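The suturing cell at Toltbridge - how we look after it

I've been meaning to put this page up for ages, so here we go. It's the notes I'd have liked to have when I took over the suturing cell at Toltbridge, and Valter Isaksson has been at me to write them down before I forget the lot. Valter built the original bench and still knows every screw in it. I mostly keep it running, together with Thiện Quan, who does the software side and has much steadier hands than I do.

If you've landed here from the Gillov owners' list, hello! A fair bit of this will be familiar. Our arms are the older Gillov pair, the ones with the cable drive and the grey boots, and we've hung Wutis needle drivers off them with an adaptor plate Valter drew up over a long weekend. The plate has been through more revisions than I'd like to admit, but the current one seats properly and I haven't had to shim it since May.

What we're looking after, in short: two arms, the instruments that clip onto them, a small camera at the wrist, the light, and the tissue holder. The arms are the easy bit. They want a wipe, a listen and a bit of grease on the linear rail, and otherwise they get on with it. It's the instruments that eat your time. They're fiddly little things, and every one of them has its own personality (we've stopped naming them, after an unfortunate incident with the one called Gary).

A warm-up before anything else. I run each wrist through its full travel with nothing in the jaws, slowly, and watch the joint currents on the screen. A healthy driver draws a nice flat line with a small bump at each end. If the bump creeps toward the middle there's a cable starting to bind, and I'll pull that one and put the spare on before we go any further. It takes 10 minutes if I don't stop for a coffee halfway.

Then homing, and then the camera check. Thiện wrote a little routine called Thân that drives both tools to a printed target and compares where they went with where the wrist camera reckons they are. When I started we did this by eye, and I can tell you I don't miss it. Thân spits out one number for each arm. Anything over 188 on our scale and we recalibrate, no arguing. (The scale is Thiện's own and won't mean a thing on your setup, so please don't write in asking for the units!)
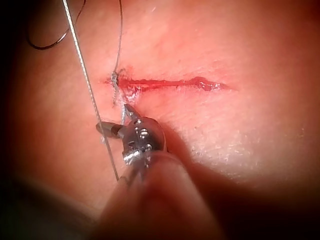 Cable tension is my favourite job on the cell, odd as that sounds, and it's where most of our grief comes from. Each driver has its cables running down the shaft to the wrist, and if they go slack the jaws lag behind what you've asked for, so you get a mushy sort of grip and a stitch that pulls up unevenly. Too tight and the joint sticks, then jumps. I do the adjusting from the back end, a quarter turn at a time, with the jaws closed on a scrap of suture. The wrist itself is where I look for wear. The two round pins holding that joint together, one on the upper part and one just below, get a drop of light oil and a wiggle with the tweezers, and if there's any play at all the whole head comes off. The braided grey thread runs close by the gripper head there, so a burr on the steel is bad news as well. I go over every outside edge with a cotton bud and if it snags, out comes the fine stone. You want a knot to sit small and snug at the end of the cut, and you won't get that with a thread that's been half chewed on its way in.

Cleaning. Do it straight away, every time, even if it's late and everyone wants to go home. Blood dries in the joint and then you've got a stiff wrist that looks exactly like a cable fault - I lost an entire Sunday to that once, and re-tensioned a perfectly good driver twice before I thought to rinse it. Lukewarm water first, then the enzyme soak, then the little brush, working the jaws open and shut the whole way through. Dry it properly with air, nose down, and oil it after. Please don't use hot water for the first rinse. Ask Valter about the colour he went when I did.

The light gets forgotten by everybody. Ours is a ring unit on a gooseneck and it drifts down over a session, just from its own weight. Polished steel throws highlights all over the place and Thân doesn't like that one bit, so I've put a paint mark on the neck and I nudge it back up whenever I walk past. A second clamp is on the shopping list and has been for a good while.

Counting uses. The Wutis drivers are good for up to 400 runs the way we treat them, and after that the jaw faces lose their bite and the needle starts to roll. We keep a tally in a paper notebook next to the bench, with one page per driver. Thiện has a proper log too, which stood at 3,441 stitches for the cell last time I looked, but the notebook is the one I trust when the two disagree. Worn drivers go in the blue tub for parts. Don't chuck them out, the back-end pulleys are nearly always fine.

Spares we keep on the shelf: a made-up driver for each arm, wrist cables cut to length, a bag of pins, the oil, the fine stone, and two adaptor plates in case somebody cross-threads one again (it was me). Valter's drawing for the plate is pinned inside the cupboard door. If you'd like a copy, drop us a line and I'll scan it when I'm next in.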